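Moving Clothes on Hangers: Your Questions
by Līga Mägi

I've been writing about closets and small bedrooms for a good while now, and the same questions keep landing in my inbox every time people start packing for a move (or just give up on a closet and pull everything out). So I put my answers in one spot. If yours isn't covered, the address is at the bottom and I do read everything -- it just takes me a while in January.

Do I have to take everything off the hangers?

No! Please don't, unless you truly enjoy it. I moved from Grandcombe to Zirnmont with nearly all my clothes still hanging on something, and I was dressed and functional the next morning. Sweaters and heavy knits I do fold, they stretch out at the shoulders if you leave them. Everything else stays on.

How many pieces should I grab at once?

Fewer than you want to. I go by what I can close one hand around comfortably, and with winter coats that might be only 2. Shirts and thin dresses, a lot more. If the hooks start twisting away from each other you've taken too many and you'll spend the next ten minutes on the floor picking up tank tops.

Where do I put it all while I sort?

On the bed. I've tried the couch, I've tried a rolling rack from Jaunzems (nice rack, wrong height for my closet), and I always come back to the bed. It's big, it's at a good height for your back, and you want to sleep in it tonight, so the job gets finished. Leave the covers on, spread them out more or less flat, and shove the pillows up to the head end. It doesn't need to be neat or match. A checkered blanket, a couple of sheets and a quilt with a little check pattern make a perfectly good sorting table, and if there's a window by the bed, even better, you'll want the light for what comes next. 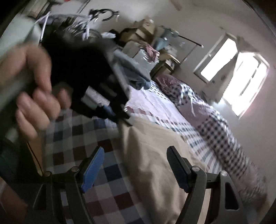 Why can't I tell my black clothes apart?

Oh, I get this one so much. Black, navy and charcoal all turn into one lump when they're bunched together, and then you find out at work that your suit is two different colors. Sort darks in daylight, near the window, and lay something pale next to them. A light gray shirt works great. The navy things show themselves right away. I do my darks first thing in the morning for this reason and leave the brights for after supper.

My hangers tangle no matter what. Help?

Turn all the hooks the same way before you lift anything. Sounds too simple, I know, but it fixes most of it. The other trouble is mixing kinds -- thin wire ones slide inside thick plastic ones and then hang on for dear life. I keep one kind for tops and another for pants and I don't let them travel together. Camisole and bag straps are the worst for snagging, so loop those over the hook twice or take them off and put them in a pillowcase.

What do you tie the bundles with?

Anything soft. Old tights, a bathrobe belt, strips of a worn-out T-shirt. Tie right under the hooks, snug but not so tight you need scissors later. Rubber bands snap in the cold and they leave marks on painted hangers, ask me how I know.

Are wardrobe boxes worth it?

For a long trip, sure. Across town, I'd skip them. I slide a big trash bag up over each bundle from the bottom, poke the hooks through the drawstring end and tie it. I used the heavy bags from Prorska last time, a roll of 20, and had some left over for bedding. They did stick to each other in the box, which was annoying, but none of mine ripped.

Should I wash things first?

I'd wash anything you're not sure about and let it dry all the way. Don't bag damp clothes, even for an afternoon. Things you wore once and hung back up can go as they are, you'll probably air them out at the other end anyway.

What about the "maybe" pile?

Mine goes at the foot of the bed and it has until bedtime. After that it gets bagged for donation or it goes back on a hanger, and I don't allow a third choice or I'd still have the green jumpsuit. (I still have the green jumpsuit.)

Can I send you a picture of my closet?

Yes, please do! I love seeing them, the messier the better. Write to me through the contact form and put "closet" in the subject line so it doesn't get lost. Keep your message up to 1000 words, and tell me which way your closet door opens, I always end up having to ask.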